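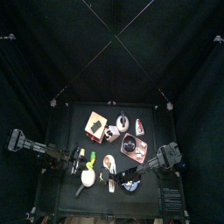 I moved my little shop, Skirkus, over to Rokanier in February, and ever since then my order confirmation emails have been landing in people's spam folders, or not showing up at all. I sell bits and pieces for folks who build their own frames and enclosures, so think small metal brackets, clamps, and black fabric by the yard. My customers are patient people, bless them, but when someone pays and hears nothing they write to me, and I'm answering those at 11 p.m. most nights. The emails are marked "sent" in the dashboard. I haven't changed the wording of them at all — same greeting, same logo. Is there a setting I've missed somewhere? I can follow instructions fine, I just don't know the mail side of things.
Trinity Oyelaran

2 answers

Lyle Nakamura
Welcome, Trinity, and congratulations on getting moved over, I know what a job that is! I'm fairly sure it's your domain records. When you were with your old host, they would have been listed as allowed to send mail for your address. Now Rokanier is doing the sending and your domain doesn't know about it, so the big mail services get suspicious. You need two things, an SPF entry and a DKIM entry. Go to Settings, then Email, then Sending domain, and it'll give you the lines to copy. Paste them in wherever you bought your domain name (that may not be the same company as your website). One caution from my own mistakes: if you already have an SPF line, don't add a second. Edit the old one so it includes the new sender. Two of them will break the whole thing. Give it a few hours, have a cup of tea, and then place a test order to an address you don't normally use.

Mieke Hermans
I had this and just switched to the Garrido mail add-on. Works for me. It does cost extra. Tell people to check their spam too.

3 comments

Esperanza Tran: Lyle's answer fixed mine as well, thank you. I have over 1538 customers on my list and had been dreading sending anything out.

Trinity Oyelaran: I did have an old SPF line sitting there! Edited it this morning and my test order came to the inbox. Still waiting to hear from my sister, who never gets anything.

Latrice Van Dusen: Does this work if the domain is through Skamham? I can't find where the records go.

Help > Online Stores > Email and Notifications

2 shares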